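Questions I get about my sourdough mail-order

I'm Ilse Lindemann and I bake bread in Irnport and ship it. My inbox fills up with the same handful of questions every week, so I finally typed up the answers (most of them, anyway!).

How big is a loaf?

The country loaf goes into the oven at 912 grams of dough and comes out at some 800. The seeded rye is the same size but feels heavier in the hand. 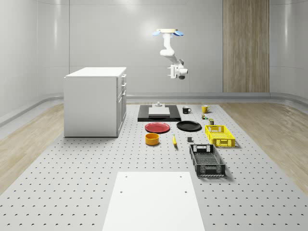
When do you bake?

I start the ovens at 4 in the morning and pack boxes until lunch. Orders that reach me before noon go into the next morning's bake.

Can I freeze it?

Please do! Slice it first, bag it tight, and toast it straight from the freezer. I do this with my own bread all the time, and the Jornis rye is even better for it.

What's the Jornis rye?

It's named after the mill that grinds the flour. Dark, a bit sour, lots of caraway. If you hate caraway, write me a note and I'll leave it out — I need two days' warning for that one.
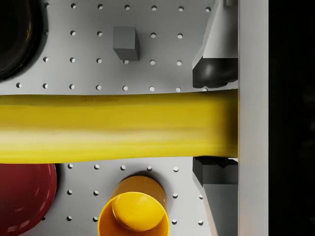
Yellow cylinder, pegboard behind.

Do you use commercial yeast?

Only in the milk buns. Everything else rises on my starter, which I got from Bastian Böttcher when he closed his bakery. He still calls to ask how it's doing.

My crust went soft in the mail. Did I do something wrong?

Nope, that's just what a closed box does to bread. Put the whole loaf in a 400 degree oven for ten minutes and let it cool on a rack. I know it smells amazing, but let it cool. 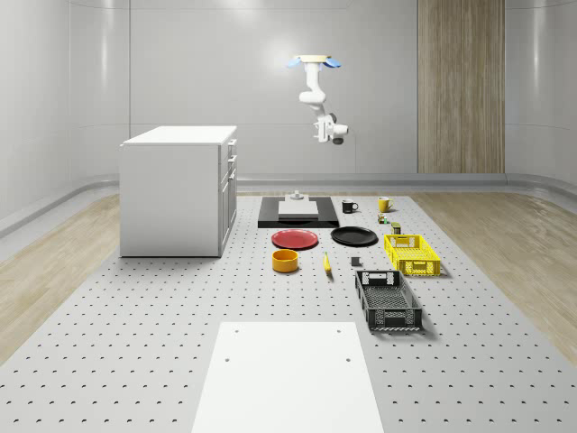

If the middle still seems gummy after that, send me an email with your order number and I'll bake you another one. Same goes for squashed loaves.

Do you ship in December?

I do, but the list fills up fast and I stop at 26 boxes a day. Stollen orders go first, then bread.

Can I pick up in person?

Sure, side door, any time before 2. Ring twice, the mixer is loud.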